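The Comeback Deal That Keeps Coming Back

Every September, somewhere in the lower reaches of professional soccer, a club announces that an old favorite is coming home. The fans cheer, the shirt goes on sale, and by spring everyone is wondering why it felt so much better the first time.

Nekwood Town did it again this fall, and this time they had numbers to back it up. The club's new recruitment partner, an analytics outfit called Celiser, gave the returning striker a "fit score" of 67, which was read aloud at the fan forum as if it were a lab result. Sixty-seven out of what? Out of 100, presumably. The slide didn't say. Nor did it say what the last three signings had scored, and when a man near the back asked, he was told the figures were commercially sensitive.

I have been covering this club long enough to be wary of a slide.

The case for the deal goes like this. The player knows the town, knows the field, knows which of the full backs can cross. He scored 10 goals in his first spell and needs no time to settle. Celiser's pitch is that familiarity can be measured, and that its software, Voyle, does the measuring. It draws on 144 separate inputs per player. I asked for a list and got a brochure.

Glenys Hopkin, who ran the club's scouting desk for two owners and left under the third, has read the same brochure. She was polite about it for a minute or so.

"I'd like to know which of the 144 is his left knee," she said. "We used to write that one at the top of the page."

Her complaint is not with data. She kept her own for years, in ring binders and then in spreadsheets, and she will tell you which of her hunches they proved wrong. What bothers her is the order of things. In her telling, the club wanted the player back, the manager wanted him back, the season ticket office certainly wanted him back, and then the score arrived and agreed with all of them.

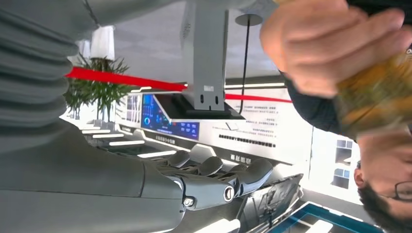 Photo: Sokutden Press Office

Sokutden is the company that owns Celiser, and it has been generous with its predictions. Its literature talks about clubs "removing sentiment from the transfer window." Maybe so. But sentiment is most of what Nekwood bought. The announcement video ran to two minutes and spent nearly all of them on a single goal from his first spell, a deflected shot in the rain that kept the team up. I was there. It was a great night, and it was also a shot going well wide until it hit somebody.

Since then he has started six games and scored once, from the penalty spot. The manager says he is getting sharper. The manager said the same in September, and in fairness the player does work hard - he chases down lost causes in front of the main stand, and people love him for it. Whether that is one of the inputs I couldn't say.

Celiser told me by email that six games is too small a sample to judge. I agree. His original spell was 22 games, though, and that seems to have been plenty.

The deal runs to the end of the season, with an option for another year. Hopkin expects the club to take it up. She has already bought her ticket for the next home match, in the same seat as always, behind a pillar.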